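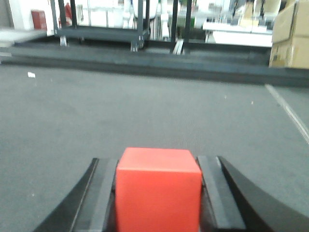
Workshop Notebook, Finard Chore Trials
8th October
Entry by: Halldóra Hauksdóttir
Circulate to: G. Briem, B. Overgaard, K. Lykkegaard

Purpose of entry. To record the state of the tidying and restocking trials at the start of the autumn period, and to set down an opinion on the question raised by Tradamton: whether a machine can be given the end-of-shift chores in a small shop, and if so, which ones.

The chores under review remain those agreed in April. They are: picking up stray items from the floor, returning them to the correct bin, clearing a bench top, and sweeping. Mr. Kragh has asked that wiping down be added. I have not added it. The present gripper pads are not rated for damp cloths and the matter should wait for the new set.

Picking up. The colored cube continues to serve as the reference part. It has flat sides, one color and a matte finish, and it tells us very little about the things people drop in a shop. It is kept so that results can be compared from one period to the next. Over 200 attempts logged since the last entry, the arm failed to secure the cube 3 times. Mr. Briem attributes all of these to the approach angle and has corrected the offset in the Erell controller. I would accept the cube as a solved item and stop reporting it in the summary, though it should stay in the morning check.

Soft and thin items are another matter. Paper scraps, cable ties, washers and gloves were tried in a mixed set. Gloves were managed on most attempts. A washer lying flat on carpet was not picked up once. Scraps of paper were pushed along the floor by the fingertips and sometimes ended up under the ledge. A person with a dustpan clears the same items in less time than it takes the arm to plan its first move, and this should be stated plainly in the reply to Tradamton.

Returning to bins. Mr. Overgaard has prepared the rack side of the floor for the next round. Parts go to the blue bins on the lower shelf first. The upper row will not be attempted until the reach calculation has been checked by a second person. The route from the bench to the rack is to be treated as a walking route and kept clear during working hours.
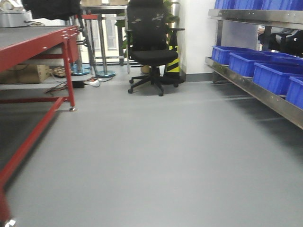 Bench side and rack side, with the open floor between them. Note the cables under the bench.

Cables. I draw attention to these because the sweeping trial depends on them. The sweeping plan assumes a floor with fixed obstacles. Cables are not fixed, they lie at a height the range sensor treats as floor, and they catch on brushes. Mr. Lykkegaard proposes to teach the system to recognize them. I have no objection to the work, but a cable tray would settle the matter for this room in one afternoon, and I have requested one. The same applies to anything else left on the floor under the bench. Please store personal items elsewhere.

The office chair is to be entered on the map as a movable object. In the previous version it was marked as fixed, and the planner then reported a blocked route each time someone had sat in a different place. The striped post may stay as a fixed object.

Clearing the bench top. No result to report. The arm can lift what it is told to lift. It cannot yet tell a finished part from one that somebody has put down for two minutes, and I do not see how it could without being told. Mr. Kragh suggests a marked zone on the bench, with anything inside it considered free to take. This seems sound. It does transfer part of the chore to the staff, and the estimate of time saved should be reduced accordingly. My own figure is some 20 minutes per shift before that reduction. I have not attempted an estimate after it.

Opinion. For a shop that keeps its floor clear, uses open bins and handles rigid parts of a reasonable size, returning parts to bins may be offered on a supervised basis. Sweeping may be offered once the cable question is closed. Picking up small debris and clearing benches should not be offered this year. I am aware that Mr. Lykkegaard takes a more favorable view of the benches and he is invited to add his remarks beneath this entry.

Actions.
G. Briem: repeat the washer test with the narrow fingertips, on vinyl as well as on carpet.
B. Overgaard: reach calculation for the upper shelf, with 2 signatures.
K. Lykkegaard: corrected map, chair as movable.
H. Hauksdóttir: cable tray; draft reply to Tradamton.

Added later, K.L.: Map corrected. I maintain that the marked zone makes the benches feasible and will submit a test plan. The fingertips are still at the Lykkegaard workshop and I will bring them in.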